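# cevlow-sitcoms

Season-by-season notes on multi-camera sitcoms, mostly the kind with a couch in the middle and a door that never gets locked. 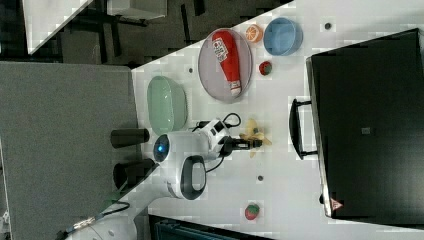

*Photo: Hemant Bansal*

## What this is

Cevlow is a plain-text catalog of sitcom episodes, one row per episode, typed in by people who should probably have been outside. It has 3,350 rows at the moment. Pin-yu Chou started it to settle an argument over which shows lean hardest on the clip show. The argument is still going, and both sides now cite the catalog.

There is no video, audio or script text in here. If you came for the episodes, you'll have to find them the way we did, on discs with somebody else's rental sticker on the box.

## Files

- `episodes.csv`: the main table
- `shows.csv`: one row per show, with network type, first and last year, and whether the theme song has words
- `tropes.md`: definitions, some of them heated
- `disputed.csv`: rows where two annotators refused to agree
- `tools/check.py`: complains about your commas

## Columns in `episodes.csv`

| Column | Meaning |
|---|---|
| `show_id` | matches `shows.csv` |
| `season`, `ep` | broadcast order, even when broadcast order makes no sense |
| `cold_open` | y / n |
| `plots` | number of separate storylines |
| `trope` | zero or more tags, split by semicolons |
| `special` | holiday, clip, wedding, pilot, finale |
| `annotator` | initials |
| `note` | free text, please keep it civil |

Broadcast order was Chun-yin Cheng's call. Production order would have fixed the haircuts but broken nearly everything else.

Two of us are named Chun-yin. Cheng signs as `CYC`, Hsiao as `CYH`. Rows signed just `CY` are from the first month and we've stopped asking.

## How episodes were picked

Badly, at first. The early rows are whatever Pin-yu had on the shelf. After that we went through the listings in the Furkach TV guides, a stack of old regional weeklies, and took every half-hour comedy that ran at least 14 episodes. Anything shorter went in a drawer. Crisóforo Bermúdez keeps asking about the drawer.

Holiday episodes are overrepresented. A lot of the typing got done in November, and people watch what they feel like watching.

## Agreement

Two people tagged the same 400 episodes without talking to each other. They matched well on `special`, fairly well on `cold_open`, and terribly on `plots`. Whether a man losing his keys for six minutes counts as a storyline is a question we couldn't resolve, so `plots` should be treated as an opinion.

## Known problems

- Two-part episodes are one row in some shows and two in others.
- The `wacky_neighbor` tag is on so many rows that it no longer tells you anything.
- Spinoffs get their own `show_id`. Backdoor pilots stay with the parent show, where they were never happy.
- 25 rows have an empty `season`. The disc box was wrong and so, it appears, were we.

## Contributing

Run `tools/check.py` first. Open a pull request with one show per branch. New tropes need a definition and three episodes from different shows. "It's funny when he does it" has been submitted as a definition twice.

## Changes

**2026-04-23**: Merged the Plillton rows. Split `misunderstanding` into `overheard` and `misread_note`. Removed `jumped_shark` after Hemant put it on a pilot.

## License

CC BY 4.0 for the tables, MIT for the script. Questions about the tags go to the issue tracker, where Yuen (our bot) will label them `wontfix` until one of us gets home from work.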